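Home | Galleries | House and Garage | Notes | Contact

The Andrade house: plastics

Posted 2019-02-22

Filed under: Household > Kitchen and closet > Plastics

Print this page | E-mail this page

The Andrade house on the Dasdale road was cleared room by room, and plastics got a page to themselves. Most of it is everyday stuff: kitchen tools, closet things, lids, handles, a few parts that had come away from something bigger. Metal and glass are in the kitchen gallery. Wood is in the garage gallery, along with the tools.

The full list for the house runs to 2,608 entries. Plastics take up 139 of them, and only a small part of those made it onto this page. The entries follow the order of the list, so a lid may come right after a coat hook. Lindalva Araújo wrote the original list and I have mostly kept her wording.

Storage lids. These had been stored apart from their boxes, in the bottom drawer by the stove. The square ones still fit something. The round ones went back into the drawer while we looked for the bowls, and the bowls turned up in the hall closet in June.

Measuring scoops. Rendel brand, white, on a ring. The numbers have worn off the smallest one. Kept as a set.

Drawer dividers. Gray, made to slide. One of them is cracked at the corner and was left out of the set. The rest are in use in the kitchen again.

Funnels, large and small. The large one has a brown stain that would not come off with baking soda or with dish soap. It went to the garage, where a stain does not matter.

Clothespins. A bag of mixed colors, the older ones gone chalky from the sun. Anything that snapped when squeezed was thrown out. The wooden pins are on the garage page by mistake and I will move them.

Pink plastic, long. Smooth and a little glossy, with a rounded tip and a gentle curve toward that end. It gets wider lower down. There is a small dark speck on the front, near the middle. The list has it under "pink, long" with no other name, and I have left it that way.
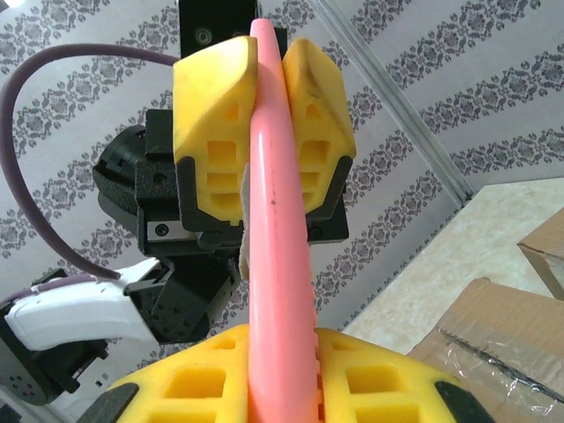 Nivaldo Lopes wrote in to say that colored plastic should be washed in lukewarm water and dried with a soft cloth, never scrubbed with powder. He lost the shine on a whole set of kitchen tools that way and could not get it back. He also said that an item with no name ought to go under its color first and its shape second, so that it can be found again if the other half turns up.

The color-first rule is the one we use now. Before that, loose parts were listed under the room where they were found, and that was no help with a piece that had been carried from one room to another. The closet list and the kitchen list both had entries for the same jar opener. The powder on the funnel stain was my doing, and the surface is duller there than it was.

Hangers. Tubular, white and blue. The blue ones have notches for straps. Eighteen were kept for the guest room closet and the others went to Adalberto Teixeira, who had asked for them.

Shelf paper. Clear vinyl, most of a roll, sticky on one side. The outer turns had yellowed and were cut off. What was left lined two shelves in the pantry – just enough, with no spare for the third.

Spray bottles. Labels gone, so they were emptied, rinsed and marked with tape. One trigger does not spring back. The bottle is good, and the trigger from a newer one screws onto it.

Shoe trees. Brown, with a metal spring between the toe and the heel. The pair from the hall closet is complete. An odd left one was under the stairs and is listed under brown.

Ice trays. The old kind that you twist. They were stacked in the freezer and had taken on the smell of it. A night in water and vinegar took care of most of that.

Curtain rings. Ivory, in an envelope from Dultemport with the invoice still folded inside. They match the rod in the back bedroom. The rod is in the garage gallery, under long metal.

Handles, loose. A brush handle, a pan handle with the screw in it, and one with a flat end that nobody in the house could place. Ademir Macedo thought the last might be from a carpet sweeper. The sweeper itself is not on any list.

Corrections are welcome by e-mail, and the entry name is enough to find the item. Wellington Fagundes has already sent several for the kitchen gallery, and those will be changed when the clothespins are moved.

Print this page | E-mail this page

Next gallery: Garage, shelves and long metal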